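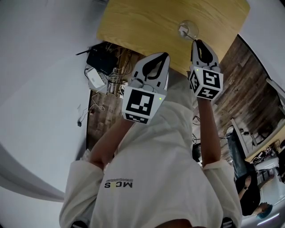 How Long Does an Old Phone Battery Really Last?

Student project report, mobile devices module
Group members: Mwajuma Kashindye, Erasto Odera, Zawadi Nzioka
Supervisor: Emmanuel Mollel
Submitted Nov 6, 2021

1. Why we picked this

All three of us carry second-hand phones, and all three of us complain about them by lunchtime. Zawadi wanted to know if a cheap replacement battery was worth the money, and once we started talking about it we couldn't stop! The shops in Ikdale sell replacements at very different prices and the boxes all promise more or less the same thing. We wanted our own numbers.

2. What we tested

We used two phones of the same model, both bought used from a repair stall in Ikdale. The maker rates the battery in this model at 3,000 mAh. Phone A kept the battery it came with. Phone B got a new one from a parts seller called Lukumay, fitted by Erasto in August. He had never opened a phone before, and getting the old adhesive to let go took him most of an afternoon (warm it slowly, is his advice).

Both phones were reset to factory settings and updated to the same software version. We turned off automatic updates, took out the SIM cards and set the screens to half brightness. Mwajuma found that adaptive brightness had switched itself back on after the update on Phone B, so our first run had to be thrown away and done again.

3. Method

Each phone was charged to 100 percent, left on the charger for another half hour, then unplugged. We ran three kinds of test:

Video: the same downloaded film on a loop, Wi-Fi off, volume at the middle step.
Browsing: a script that opened a saved list of pages over Wi-Fi and scrolled through each one.
Standby: screen off overnight, Wi-Fi on, nothing else running.

A small logging app that Erasto wrote saved the battery level and temperature to a text file every minute. We called it Drellen, which was meant to be a temporary name. For the capacity readings we also used a USB power meter between the charger and the phone.

4. Results

The video test was the one we were most excited about. Phone A shut down after 595 minutes of logging in total across its two runs, which is just under five hours a run. Phone B was still playing when Phone A went dark, both times, and we cheered a bit too loudly for the library.

Phone A also dropped suddenly near the end. It would sit at 14 percent for a while and then turn off. From our meter readings we worked out that its battery now takes a charge of 2,000 mAh, two thirds of the rated figure. Phone B went down in a nearly straight line and gave us a much more believable percentage the whole way.

Browsing showed the same order but a smaller gap. Standby was the surprise - the two phones lost almost the same share overnight, and we had expected Phone A to do far worse.

5. Problems

The room was not the same temperature on every day of testing. Drellen stopped logging once when the phone put it to sleep in the background, so one standby run has a hole in it. We also only had one phone of each kind, and a different used phone could easily behave another way.

Dexter Delacroix from the Fliltdale group asked us after our talk if the power meter was accurate. We checked it against the lab's meter and the two readings were close, but we did this only at the end and would do it first next time.

6. What we would like to do next

We would love to repeat the video test with a more expensive replacement battery, and to keep using Phone B normally for a year and measure it again. Mwajuma has already taken it as her everyday phone. Zawadi is rewriting the browsing script so it can run on other models, and Erasto wants Drellen to draw its own graphs.

Thanks to Mr. Mollel for the loan of the power meter and for letting us leave the phones running in the lab overnight.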